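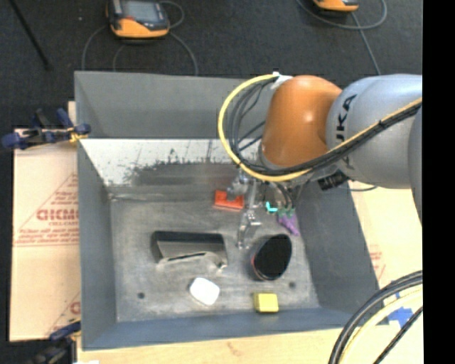
The Second Life of a Returned Kettle

The kettle left the Fostbridge warehouse in November and came back nine days later with a note taped to the lid. "Too loud," the note said. It had been boiled at least once. There was a faint ring of scale at the bottom and the cord had been wrapped around the base with a rubber band that did not come with it.

Dinesh Marar turned it over, read the note, and put the kettle on a shelf marked B. It took him less than a minute. He has worked in returns for 15 years, first for a shoe seller and now for a firm called Tkachenko, which handles unwanted goods on behalf of shops that would prefer not to see them again.

"Loud is not a fault," he said. "It means the kettle works and they didn't like it. If they write 'broken,' then half the time it works too."

Most people who send something back think very little about where it goes. The label is printed, the box is handed over a counter, the money shows up on the card. Many shoppers assume the item goes back on the same shelf it came from. Some of it does. A sweater with its tags still on, folded the way it arrived, can be back on sale within a week. A kettle that has been boiled cannot be sold as new, and what happens to it depends on a set of small decisions made by people like Marar.

Tkachenko sorts into four grades. A is unopened. B is opened and working. C is working but marked, dented, or missing a part. D is everything else. The grade decides the price, and the price decides whether the thing travels any farther. A B-grade kettle may be worth cleaning, testing, and boxing again. A C-grade kettle usually goes on a pallet with other C-grade goods and is sold by the load to a trader who has not seen what is in it.

One of those traders is Jabari Odera. He runs a shop in Flornby, in a former carpet showroom with the old sample racks still bolted to the back wall. He buys pallets sight unseen, opens them in the yard, and puts out whatever he can sell. The most recent one cost him $485, delivered.

He keeps a notebook for each load. The first page of this one lists two air fryers, a box of bathroom scales, a child's desk with one leg in a different color from the others, several lamps, and a bread maker with no paddle. He already had a spare paddle in a drawer. He had been saving it since the spring, when he bought a bread maker that had a paddle and a cracked lid.

"You learn to keep the bits," he said. "I have a whole drawer of remote controls. People come in just for the drawer."

His customers fall into two groups. The first wants a certain thing and is willing to wait for it. A woman from Skekcombe left her phone number last year and asked for a sewing machine, any make, so long as it did a zigzag stitch. He called her four months later. The second group comes in to look around, and will buy a lamp they had no plan to buy if the lamp costs less than lunch.

Prices are written on masking tape. Small kitchen goods are often half what they cost new. Odera plugs in anything with a cord before it goes on the floor, and he gives buyers two weeks to bring it back. That last part surprises people. A returned item can be returned again, and sometimes is. He once sold the same fan heater three times. The third buyer kept it.

Not everything is worth the trouble. Mattresses are the hardest category, and Odera will not take them at all. Printers are nearly as bad. They come back missing ink, missing trays, or locked to an account that belongs to someone else. Flat-pack furniture comes back half built, with the screws loose in the bottom of the box, and it takes longer to check than it is worth. Cheap clothing has a similar problem. A shirt has to be opened, looked at, smelled, refolded, and bagged, and that work can cost more than the shirt will bring.

Those are the goods that end up in grade D. At Tkachenko, D is broken down where possible. Metal goes one way, cardboard another, and anything with a battery is set apart in a locked cage. The rest is thrown out. Marar does not like that part of the job and does not pretend it is smaller than it is. On a bad day after the holidays he may fill a cage before his first break.

Shops have tried several ways to bring the volume down. Some now charge a few dollars for a return by mail and nothing for one made in person. Some have put better size charts on their pages. A few tell the customer to keep the item and refund the money anyway, when the shipping would cost more than the goods. Marar thinks the most useful change would be the simplest one: say on the product page how loud the kettle is, how heavy the pan is, how wide the box is when it arrives at the door.

"A lot of what I see is surprise," he said. "Nothing is wrong with it. They pictured something else."

He has some advice for people sending things back. Keep the manual. Put every part in the box, including the ones in the little bag. Do not tape directly onto the retail carton, as the tape takes the print off with it and turns an A into a C. Write an honest reason on the slip. Someone does read it, and a clear note can save an hour of testing.

The loud kettle was cleaned with vinegar, boiled twice, and dried upside down on a rack. It went into a plain brown box with a new label. Odera has one like it in the front window in Flornby, between a toaster and a set of kitchen scales, and the tape on it says $15. He has boiled it himself. He says it is pretty loud.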